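Thursday, late morning, sim bench

Back on the Kodano kitchen set for the Forkska task list. Plan was to get 60 clean demos of the island task banked before lunch. Ha. I had 19 when I stopped to write this, and I want to go back over a few of them before they go anywhere near training.

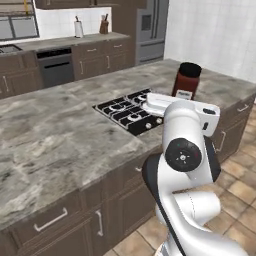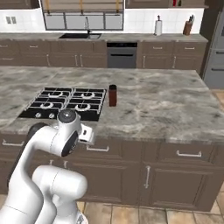 Kitchen island, simulated: arm by the cooktop, red item with the black lid on the counter.

The thing I keep fighting is the approach. If I come in high over the grates, I end up nudging the wrist sideways in little steps, and the policy loves to copy that kind of dithering (we saw it with the Durrani batch in November, it learned my hesitation beautifully). If I start low, in front of the counter edge, I have to lift first and then swing in, and the lift eats time but the rest of the path comes out smoother. So for now I'm mixing both starts on purpose and tagging them in the notes column, high or low. Please don't merge the tags!

Tossed 4 episodes this morning. Two where I bumped a grate, one where I let go of the controller to scratch my nose, and one where Fustia hung on save and wrote half a file. The save bug is the same one as before: it only bites if you hit record again while the bar is still moving. Wait for the beep.

Other stuff:
Marble texture is really busy from the low view, would like a plain countertop variant to compare.
Dropped the teleop gain a notch, much nicer near the grates, a bit sluggish on the big swings.
Still need to try more lid positions relative to the burners, so far I've been lazy and kept the spawn range tight.

More after lunch, starting from low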